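Tea bags by mail: your questions

I get a lot of the same emails, so I've put my answers on one page. If yours isn't covered, write to me and I'll get to it (slowly, I'm one person with a kettle).

How does the swap work?

You sign up, you get matched with two people, and you mail each of them a few teas you like. They do the same for you. We have 558 members right now, which still makes me a bit giddy!

Do I have to send fancy stuff?

Please don't feel you do. My favorite envelope last year was plain supermarket mint from a lady in Fidholm, with a note about her garden. Send what you drink.

How should I keep all the tea I get?

Away from light, steam and the spice rack. Tins are best for loose leaf. For wrapped bags I like a lidded plastic box, and smoky plastic is fine as long as it lives in a cupboard.

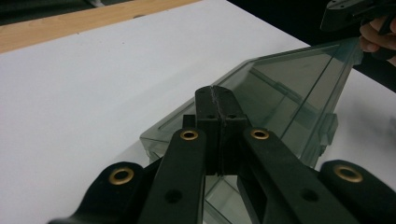 Tarun Tyagi wrote in to say that he keeps his smoked teas in a jar all by themselves, and that one lapsang bag once turned a whole drawer of chamomile into a campfire. I've had the same thing happen with chai, so yes, keep the strong ones apart.

Does tea go bad?

It mostly just gets dull. I try to finish black tea within a year or two, and green a lot sooner. If it smells like nothing, it'll taste like nothing. If it ever got damp, toss it.

Can I swap abroad?

Yes, but check the customs rules first and stick to sealed, labeled packets. I lost a really lovely parcel to Marchal in September by skipping that step.

How many kinds should I put in one envelope?

I usually go for 13 bags, all different, and I write the name on each one.

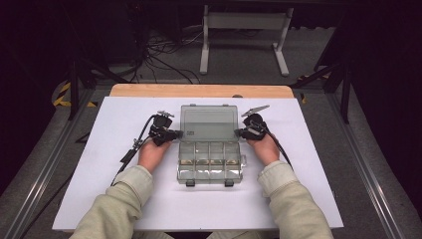 Sorting them by type before you pack saves a lot of muddle, and your partner will be able to find the decaf at bedtime. Put a strip of card in too, so the bags don't get crushed.

What does it cost?

Joining is free. You pay your own postage.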